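Section 4. Hanging the Flonik peel-and-stick wall panels

Read this section before you cut anything. It replaces the sheet that came in the tube, which promises a finished wall in an afternoon.
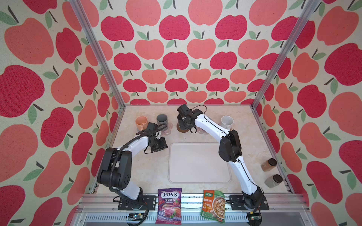 The sheet says the panels go on "any clean surface." Take that with a grain of salt. We have seen them stay put on sealed plywood, metal and well-cured satin paint. We have also seen them slide off fresh flat paint overnight. Chalky old paint is worse, and no amount of wiping fixes it.

4.1 Before you start

You will need a level, a soft pencil, a long straightedge, a knife with snap-off blades, a felt-edged squeegee, a lint-free cloth and a stepladder. The kit includes a plastic smoother. It scratches dark inks, so leave it in the tube.

1. Check the batch number on every roll. Rolls with different numbers may not match, whatever the label says about color control. Send the odd ones back unopened.

2. Unroll each panel face up on the floor and let it rest overnight. Put books on the corners if they curl.

3. Wash the wall with plain water and a drop of dish soap, rinse, and leave it to dry. Do not use a spray cleaner that advertises shine. The shine is a film, and the adhesive will grab the film and let go of the wall.

4. If the wall was painted recently, wait. The paint can will tell you it is dry in two hours, and it may be, to the touch. Flonik's own small print asks for 72 hours. Bohdan Tkachenko, who tested the panels for this guide, would wait a month, and after seeing his spare room we agree with him.

5. Stick a scrap in a low corner and pull it off the next day. Look at the back. Paint on the adhesive means the paint is the problem, and you should stop here.

Note: The "repositionable" claim holds for the first few minutes. After that the panel will stretch when you peel it, and a stretched panel will never line up with its neighbor.

4.2 Setting out the pattern

Large repeats look easier than small ones. They are less forgiving, at least where two walls meet. The printed sheet tells you to begin at the left corner. Do this only if your left corner is plumb. Few are.

6. Draw a plumb line one panel width from the corner, less the thickness of a pencil line. Work to this line and ignore the corner.

7. Decide which wall people will look at most and put your full repeats there. Let the partial motifs fall behind a door or a bookcase.

8. Dry-fit the first two panels with low-tack tape. Stand back at the far side of the room. Mistakes that hide at arm's length show up from there.

4.3 Hanging

9. Peel back a hand's width of liner at the top. Do not strip the whole liner, even though the drawing on the box shows a smiling person doing it.

10. Line up the edge with your plumb line, leave a little extra at the ceiling, and press the top down with the squeegee.

11. Pull the liner down slowly with one hand and smooth from the middle outward with the other. On tall walls use a helper.

12. Butt the next panel against the first. The sheet recommends an overlap. An overlap collects dust and shows as a ridge in side light — we could find no reason for it other than hiding shrinkage.

13. Trim top and bottom with a new blade. Snap off a segment after each cut.

Caution: Switch off the power at the breaker before you cut around outlets or switches. Taking off the cover plate does not make the wiring safe.

Caution: Keep panels away from stoves, heaters and fireplaces. We do not trust the "heat safe" sticker, which gives no temperature.

4.4 Bubbles, corners and removal

14. Leave small bubbles alone for a day. If one is still there, prick it at the edge with a fine needle and press toward the hole.

15. At inside corners, cut the panel and start again with a fresh strip. Wrapping it around looks tidy at first and then lifts.

16. To remove a panel, warm it with a hair dryer on low and pull back flat against itself. Expect some residue. The words "leaves no trace" were dropped from the box in June, but older stock still carries them.

Panel care is covered in Section 5. Revised 18 July 2022 by Vasylyna Sirko.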